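8 May 2025
Notebook, two-arm bench, Troltville club project

Picked up from where Apostolos left off. His last note says the left arm was dropping out of the control loop every so often and that he had reseated the connector at the second joint. I ran it through the homing routine 6 times before doing anything else. No dropouts. Leaving the connector alone for now.

Task list for the Congate demo is still the same: pick a pack of pasta off the counter, lift, hand over to the other arm, place it on the shelf. Long packs first, bags after that. The bags are going to be trouble and I would like to have the spaghetti solid before we spend time on them.

Recalibrated both wrist cameras with the printed board. The right one came out fine on the first try. The left needed a second go, I had the board too close. Saved both files to the shared drive under Msimang, old ones moved to the archive folder. If you pull the repo, pull the calibration too or the handover point will be off by a finger width.

Gripper force: the value we used in December was set for the foam blocks and is too high for pasta. At 909 in the config the fingers bend the film in and you can hear strands crack. Brought it down in steps. The setting I ended up with holds a full pack upright but lets it turn a little if you bump the top. Good enough for the demo, not good enough if we want to move faster. Apostolos Mitsotakis-Vlachou wants to try softer pads on the fingers before touching the force again, and I agree.

Grasp point: with the pack held low, the top swings when the arm stops. Tried slowing the last part of the move, which helped more than changing the grip height. We could go higher, but then there is less room for the other arm to take hold during the handover. 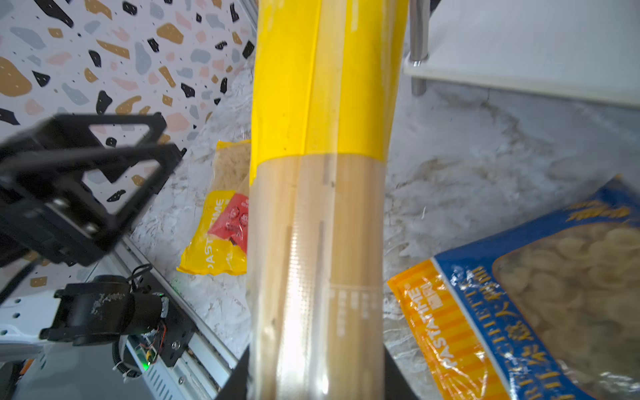 The clear film is also giving the detector a hard time. Reflections run the length of the pack and it sometimes splits one pack into two boxes. The yellow band at the top is a much better target, so I changed the labeling rule: mark the whole pack, but check the band first. We have 2,341 labeled images in the Plodmont set, and the old ones don't follow this rule. Someone has to go through them. I did 24 to see how long it takes and it is slow but not terrible.

Bags: did not get to them. Orecchiette is next – the bag has no stiff edge to grab, so try a wider opening and come in across the short side.

To do:
Order finger pads
Relabel the rest of the spaghetti images
Tie back the cable on the left arm
Write down the new force value on the whiteboard as well, the config keeps getting overwritten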